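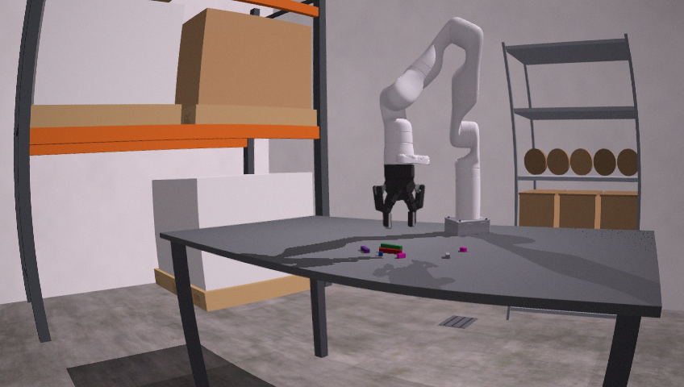 Hands on with the Baptista sim at the Meteo open day

I went to the Meteo open day in Bivdale in August mostly for the free coffee, and ended up spending the whole afternoon at the Baptista stand. Baptista is their practice software for robot arms (you set up a job on screen before you risk any real hardware), and they let anyone sit down and drive. So I did! Twice!

The basics are great. I got the arm moving with a plain old mouse, the menus are in normal English, and the sample storeroom loads fast even on the tired laptop they gave me. A license is $338 a year, or $56 a month if you'd rather try it first, and the block-sorting lesson comes with both.
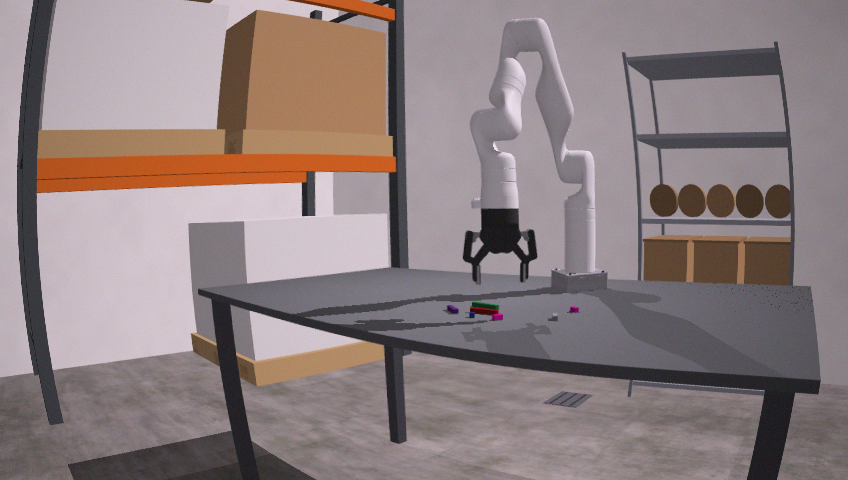

My big gripe is judging depth. I kept thinking I was right over a block and I was way off, and it took me far too long to figure out that the shadows on the table were the best help I had. The long green and red bars are a nice size for a beginner, but that tiny blue one in front of the red? I'd save it for day two. I'd also love a second view in the corner of the screen, like Felledari has.

Sound is awful too, a sort of whine, so bring headphones or mute it.

Would I buy it? For a month, yes. The full year I'm still chewing on, and the stand had run out of the discount cards by 4 pm.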